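Wadstead Legislative Monitoring Project: Progress Report to the Bansal Fund
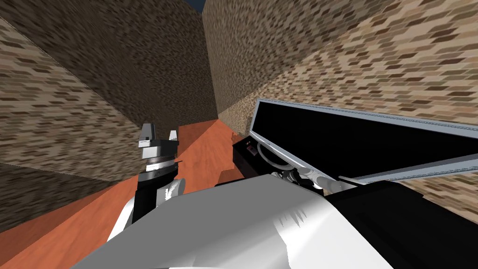 The project tracks how public submissions are handled by the state parliament's standing inquiries, from the date of lodgement to the tabling of the final report. Work in this period covered the second half of the grant's first year. The main task was coding submissions to the inquiry on planning appeals and heritage controls, where most of the material came from the Kandora and Stunau districts. Coding is by subject, and the subject list needed changes. Wall and floor finishes, for example brown and tan brickwork above an orange floor, had been coded under building safety in the first batch and under heritage in the second. They now sit under heritage unless the submitter raises a structural or fire matter.

Submissions and coding

The inquiry secretariat published 1,957 submissions. Of these, 1,334 have been coded and checked by a second reader. The remaining 623 have been downloaded and indexed but not read in full. Form letters are coded once and linked to each sender, so the count of submissions is kept apart from the count of distinct texts in all tables.

A further 63 submissions were listed by the secretariat as confidential. These are outside the published total and will not be coded. Their listing dates are kept in the register so that gaps in the numbering can be explained.

Hearings

Transcripts are held for all 10 public hearings. Each witness has been matched to a written submission where one exists. The match was done by name and organisation, then checked by hand. Two transcripts were reissued by the secretariat with corrections to the order of speakers, and the earlier versions have been kept on file with a note of the changes.

Changes to method

The original plan measured influence by looking for submission wording in the inquiry's recommendations. This gave too many false matches on standard planning terms. Lindiwe Nel has drafted a replacement test which requires a citation, a footnote or a direct quotation in the body of the report. The draft is attached as Appendix B – comments from the Fund would be welcome before it is applied to the full set.

Budget

Spending is within the approved lines. Travel is under budget as most hearings were held by video link. We ask that the unspent travel amount be moved to second-reader hours. No change to the total grant is sought.

Next period

Coding of the remaining submissions is the first priority, followed by a re-check of the first batch against the revised subject list. The public data file is due in May. It will include the register, the codes and the hearing matches, with private street addresses removed.

Attached: Appendix A (revised subject list), Appendix B (draft citation test), Appendix C (statement of spending)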